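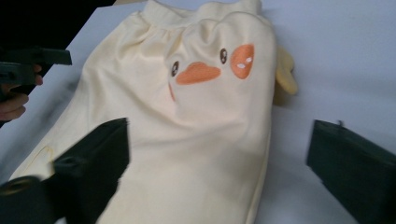 Cletus Crenshaw wrote in after the last edition to tell us his whites had come out of the Vimix grey as dishwater, and could we please put the bit about the first rinse nearer the front. Fair enough, Cletus! We've moved it up, and you'll find it as step 2.

## Setting up for your first delicates wash

Do have the machine standing level before you begin, and the transit bolts out (see the section before this one, and keep the bolts in a drawer somewhere, you'll want them if you ever move house).

1. Turn the cold tap on fully and check the hose at both ends for drips.
2. Run one empty cycle on **Cotton 60** with half a scoop of powder. There's often a little grease left in the drum from the factory at Hallholm, and it's much better down the drain than on your good pillowcases.
3. Wipe the rubber door seal with a soft cloth, getting right into the fold.
4. Sort your colours. Pale yellows and creams can go in together, but keep new denim well away from them.
5. Turn anything with embroidery inside out and do up the zips on whatever else is going in.
6. Choose **Delicates**, then press **Spin** until the display shows 497.
7. Press **Start** and hold it for 2 seconds. You'll hear a click as the door locks.

> **Note:** Elastic waistbands last a good deal longer if they're kept out of the dryer. Lay knits flat on a towel, ease them back into shape with your hands and leave them be.

> **Caution:** Don't pull on the door when the cycle finishes. The lock can take a minute or so to let go, and forcing it will break the catch.

If the display shows **E12**, the filter needs a clean. Switch off at the wall first, and have an old ice cream container handy for the water.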